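Ticket 761 - Plis qui ne tiennent pas et traces sur pantalon bleu canard
Mars - publié par l'atelier linge, espace entraide Brindska

Bonjour tout le monde,

Je rouvre le sujet, désolée pour ceux qui pensaient en être débarrassés ! Je résume pour les nouveaux : j'ai un pantalon souple bleu canard (un Pasex, taille élastiquée, matière qui glisse un peu) qui refuse de rester plié. Je le plie en deux dans la longueur, je le replie en trois, je le range debout dans le tiroir, et le lendemain matin il est tout avachi au fond avec des plis partout sauf là où je les voulais. J'en ai d'autres de la même coupe en coton, aucun souci avec ceux-là.

Statut : en cours
Priorité : basse (enfin, basse pour vous, moi ça me rend chèvre)

Ce que j'ai déjà essayé

Le repassage avant pliage, d'abord. Fer tiède, sur l'envers, avec une pattemouille. C'est joli pendant une heure, et puis la matière reprend ses petites ondulations. J'ai essayé aussi de le plier encore tiède, mauvaise idée, ça a marqué une ligne en travers du genou que j'ai mis deux lavages à faire partir.

Ensuite le pliage façon paquet, avec la taille retournée par-dessus le bas des jambes. Là ça tient mieux, je le reconnais, mais l'élastique fait une bosse et tout le tiroir se met à pencher. Et comme j'ai un tiroir Elberg pas très haut, ça coince à la fermeture.

Troisième essai, roulé. Ça prend moins de place (beaucoup moins, même), par contre à l'arrivée j'ai un pantalon qui ressemble à un accordéon. Je ne le porte pas comme ça au bureau.

Étape 1 - poser le pantalon sur une surface sombre et lisse

C'est le conseil qu'on m'a donné dans le fil précédent et je le trouve très bon. Sur le lit, le tissu s'enfonce et on ne voit rien. Sur un plateau foncé, on repère tout de suite les bords qui se décalent. Je pose le pantalon à plat, taille vers le fond, et je lisse avec le dos de la main en partant du haut, sans tirer.

Étape 2 - plier dans la longueur, une jambe sur l'autre

C'est à ce moment-là que ça se gâte chez moi. En haut, la bande est nette, je suis contente, et en bas les deux côtés s'écartent l'un de l'autre. Je le voyais comme un défaut de coupe au début, maintenant je crois plutôt que c'est ma façon de le poser de travers. Sur un pliage en diagonale on a vite fait de perdre l'alignement, et les petits plis se mettent sur toute la longueur. 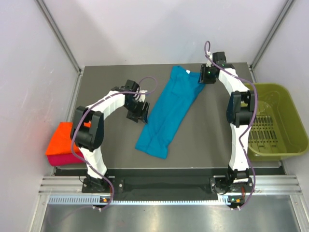
Étape 3 - reprendre par le bas

J'ai changé l'ordre et c'est nettement mieux. Au lieu de commencer par la taille, je pince les deux ourlets ensemble, je les aligne, je les pose, et seulement après je remonte vers la ceinture en lissant. Il reste un peu de mou au niveau des hanches mais ça ne se voit pas une fois replié. J'ai refait la manip 5 fois hier soir devant une série, et je n'ai raté que la première !

Étape 4 - laisser reposer avant de replier

Alors ça, je n'y croyais pas trop. On laisse la bande à plat, sans rien dessus, le temps de s'occuper d'une autre pile. Puis on replie en trois, sans appuyer sur les tranches. Chez moi ça a tenu deux jours dans le tiroir, ce qui est un record pour ce pantalon.

Ce qui reste à régler

Les traces. Il y a une zone un peu brillante sur la cuisse, grande comme une pièce, et je ne sais pas si ça vient du fer ou de la lessive. J'utilise la Ignacio liquide, dose normale, essorage doux. J'avais monté l'essorage une fois par erreur, et je me demande si ça n'a pas commencé là - mais je n'ai pas noté, donc impossible de jurer. Si quelqu'un a déjà récupéré une matière lustrée, je suis preneuse, y compris des méthodes de grand-mère au vinaigre.

L'autre question, c'est le tiroir. Est-ce que vous mettez des séparateurs ? J'ai testé avec un carton à chaussures coupé et ça évite que la pile s'effondre quand je retire celui du milieu. C'est moche, mais ça marche. J'hésite à acheter les vrais, sachant que la profondeur utile est limitée et que je ne veux pas me retrouver avec des cloisons qui dépassent.

Mise à jour, lundi

Toujours bien plié ce matin, sauf un coin d'ourlet qui est ressorti. Je passe le point « pliage » en résolu et je laisse le ticket ouvert pour la zone brillante. J'attends vos idées avant de le relaver, j'ai trop peur d'aggraver la chose.

Tickets récents
Housse de couette qui tourne en boule dans le tambour
Tiroir Elberg : la façade frotte à droite
Pull feutré, peut-on le détendre ?
Lessive Ignacio et linge foncé, vos dosages
Ranger des draps-housses sans s'énerver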